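Fosten
@fosten_fitout

Surface conduit on a curved wall, a short thread. Mundness, meeting corner by the bowed partition. 1/9
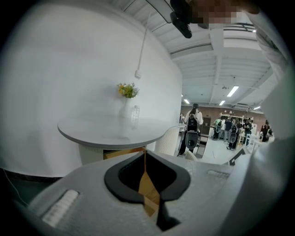

Curved wall, cable conduit and junction box, with the round table in front.

2/9 The drop is a thin white conduit from near ceiling level to a small junction box at mid-height. The wall bows in plan only. Vertically it is straight, so a rigid section sits flat with no packing.

3/9 Horizontal runs are another matter. Rigid trunking will not follow a bow like this without kerf cuts, and every cut shows once painted. All sideways routing at Mundness is above the ceiling for that reason.

4/9 Box fixing: a flat back plate on a convex face touches along one line and rocks. We use two fixings on the vertical centre line, then a thin bead of decorator's caulk down each side. Do not overtighten. The plate bends and the lid stops seating.

5/9 Someone will ask why the box isn't behind the table. The client, Naidu, wanted it reachable without moving furniture. Fair enough.

6/9 The thin cable trailing at the base of the wall, over the dark strip, is still on my snag list. It wants clipping or a short length of floor-level trunking. Item 7 of 11.

7/9 Table is round, 700 mm across, white top with a thick rim. A square one against a convex wall leaves two wedge-shaped gaps that collect pens. A round one leaves the same gaps but people seem to mind them less.

8/9 Flowers are Naidu's choice, yellow and green in a white vase. No objection, though I would keep the water away from the box lid. It is an indoor fitting with no seal.

9/9 Conduit and box came from Wateck, 57 for the lot including clips, before VAT. Paint is the same white as the wall, one coat on the conduit. Second coat when the snag list is closed. Will post the ceiling routing separately if anyone wants it.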